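Sun 21 December – gripper day, again
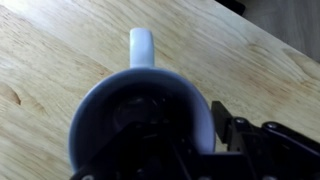 Mug from the wrist cam, handle pointing away, right finger up beside the wall.

Swapped the Uvitz gripper back on after lunch. Graka still in its box lid with one pad off, will reglue tonight if the epoxy hasnt gone hard.

So far: Graka 94 good lifts out of 200. Slips on glaze, every time, same spot. Uvitz is slower to close but I like the linkage, less slop at the tips. Want 300 on it before I say anything to the Rivanbridge lot.

Wrist cam colour is off. Greys going blue. White balance locked or not?? Check. Focus a bit soft too – bolt heads all mushy. Lens ring maybe, 3 turns and its still no better.

Handle first or rim first? Rim I think. Body of the gripper hides half the opening when it comes in from the near side, so the depth gueses get silly. Try tilting the approach tomorow.

Ngubane controller firmware still not flashed. Do that before anything else. Also milk, and ring Mum re Christmas arvo.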